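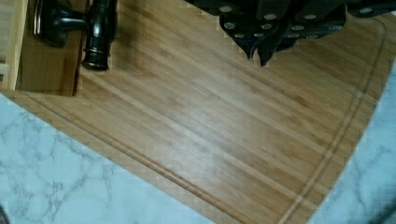

Ximena Vergara has spent most of her working life measuring how much water is in wood. She runs the drying side of Midura, a small hardwood supplier that buys green lumber from local mills and sells it, dried and surfaced, to furniture and kitchenware shops. Her office is a desk at the end of the kiln building, next to a drying oven, a lab scale and a shelf of notebooks going back to the company's first charge of maple.

I went to see her because a reader had written in with a question I couldn't answer well: why a panel that was flat at glue-up had a cup in it a month later. Vergara's reply, when I read her the letter, was to ask what the moisture content had been. The letter didn't say.

“They never say,” she said. “They tell you the species, the glue, the clamps. They tell you the finish. Moisture content is the one number I would need and it isn't there.”

Moisture content, as the trade uses it, is the weight of the water in a piece of wood divided by the weight of the same piece with all the water removed. Because the divisor is the dry weight, the figure can go above 100 percent, and in the sapwood of some species it does. A fresh board at 60 percent, a common reading in her yard, holds 60 pounds of water for every 100 pounds of dry wood.

Most of the first water to leave is free water, held in the cell cavities. Its departure makes the board lighter and does very little else. Shrinkage starts in earnest when the cavities are empty and water begins to come out of the cell walls, at what is called the fiber saturation point. Textbooks put this somewhere between 25 and 30 percent for most species. Vergara uses 26 in her own worksheets for maple.

“It isn't a cliff,” she said. “The outside of the board gets there days before the middle does. You have a shell that wants to shrink wrapped around a core that doesn't. That's where your surface checks come from, and if you see them in the first week, you dried too fast. You can't put that back.”

Her kiln schedule for 4/4 hard maple is conservative. The charge goes in after a period on stickers under a roof, and the temperature is kept low until the sample boards show an average below the saturation point. Only then does she let the wet-bulb depression open up. The target at the end is 6 percent, measured on sample boards by the oven method, followed by a conditioning step in which steam or water spray is used to raise the humidity and relieve the stress left in the shell.

I asked why 6, when the shops she sells to probably sit at something higher for much of the year.

“Wood picks up on the way out,” she said. “It picks up in our shed, on the truck and in the customer's rack. If I send it at 8 it can be at 10 when somebody cuts it, and then it goes into a heated house in winter and drops. I would like it to make that last move in small steps, and I would like to know where it started.”

She does not think much of the term “kiln-dried” on its own. A board can be kiln-dried to a number that satisfies a shipping rule and still be far too wet for a panel. It can also be dried properly and then left under a leaking tarp. The stamp records something that was done to the wood once. The meter tells you where it is today.

On meters she was specific. She keeps two pin meters and one pinless. The pinless one, a Daza, is used for sorting, when she wants to run through a pack quickly and pull the outliers. The pin meters are used when she wants to know something about depth.

“With insulated pins you can read the shell and then drive them in and read the core,” she said. “If those two numbers are the same, I'm happy with the board even if the number is a bit high. If the shell says 6 and the core says 11, the board isn't finished, and a pinless meter may average that out and tell you it's fine.”

All three have to be corrected for species, and the pin meters for temperature as well. She showed me a page in one of the notebooks where a new employee had taken readings from a charge still warm from the kiln and entered them without correction. The readings came out high. The charge went back in and was overdried, and most of it had to be sold for other uses.

The oven method takes longer and settles arguments. A section is cut from the sample board, well away from the end, where drying is faster. She cuts it one inch along the grain. It is weighed at once, put in the oven at a little over the boiling point of water, and weighed again every few hours until it stops losing weight. Subtract the dry weight from the wet, divide by the dry, multiply by 100. Her scale reads to a hundredth of a gram, which she said is finer than she needs.

“Weigh it at once,” she repeated. “I've seen people cut the section, put it on the bench and go to lunch. That's a different piece of wood when they come back.”

We returned to the reader's panel. Vergara drew two boards in cross section on the back of a tally sheet, one flat-sawn and one quarter-sawn, with the growth rings curving through the first and standing upright in the second. Wood shrinks more along the rings than across them. In hard maple the tangential figure from green to oven-dry is close to double the radial one. A flat-sawn board has more of its width running along the rings on one face than on the other, and so as it loses moisture the bark-side face shortens more and the board cups away from the heart.

Gluing narrow strips together reduces the effect in two ways. Each strip has only a little cup in it, and the strips can be turned so that their growth rings run close to vertical. Vergara prefers the second method and said that alternating the rings up and down, which is often recommended, gives a panel that stays flat overall and has a slight washboard surface. She would take that over a single large cup in a tabletop that can't be held down. On a smaller piece with nothing underneath to restrain it, she would rather spend the time choosing straight vertical grain.

None of this helps if the strips go in at different moisture contents. She described a test she ran for a customer who was having joints fail near the ends of his panels. She took six strips from one pack and found a spread of 3 points between the driest and the wettest, all in wood sold as a single lot. The customer had been mixing new stock with offcuts from a rack near the shop heater.

“He thought it was the glue,” she said. “He had already changed glue twice. The offcuts were drier than anything I'd sold him. So he glued them up next to the fresh ones, and everything moved to the same place afterward, and the joints took the difference.”

Her advice to him was to stack everything for one job together, on stickers, in the room where it would be glued, and to leave it until the meter stopped changing. She would not give me a fixed number of days. Thickness matters, as do species, air movement and how far the wood has to go. A week may be plenty for thin stock that is already close. For 8/4 that has come in from an unheated shed, a week tells you very little.

There is also the matter of one-sided exposure. A panel laid flat on a bench dries or takes on water through its upper face and its edges, while the lower face is held back. The two faces then differ, and the panel curls toward the drier one. Finishing one face and leaving the other bare has a similar effect over a longer period. Vergara's rule is that whatever is done to one side is done to the other on the same day, and that panels waiting for the next step are stood on edge or put on stickers.

I asked whether a cup of this sort was permanent. Often it isn't, she said. Turn the panel over, give the wet side some air, and check it the next morning before doing anything with a plane. A good deal of lumber has been planed flat while one face was damp and has gone the other way later. If the cup is still there after both faces read the same, it is likely to be in the wood, and then it can be flattened.

Midura now records the final oven figures for each charge on the pack ticket. The forms were worked out with Humura, a buyer that had started rejecting packs on the strength of its own meter readings. For the first few months the two sets of numbers disagreed regularly. The cause was that Humura's meter had been set for Douglas fir.

“That was a good phone call,” Vergara said. “I mean it was a long one.”

She is now building a smaller dehumidification kiln for short orders, using a Skelero controller and a chamber made from a former cold room. It should be running by May. The first charge will be cherry, which dries without much trouble, and she intends to cut twice the usual number of sample sections from it, because she doesn't yet know how the air moves at the back of the chamber. She has hung strips of ribbon from the ceiling to find out — there is a dead spot in the left rear corner, and a baffle is going in to deal with it.

For the reader with the panel, she had a short list of questions for me to pass along. What does each face read? Which way is it cupped, and which way do the rings run? Where was it standing between glue-up and finish? She would also like to know what species setting the meter is on.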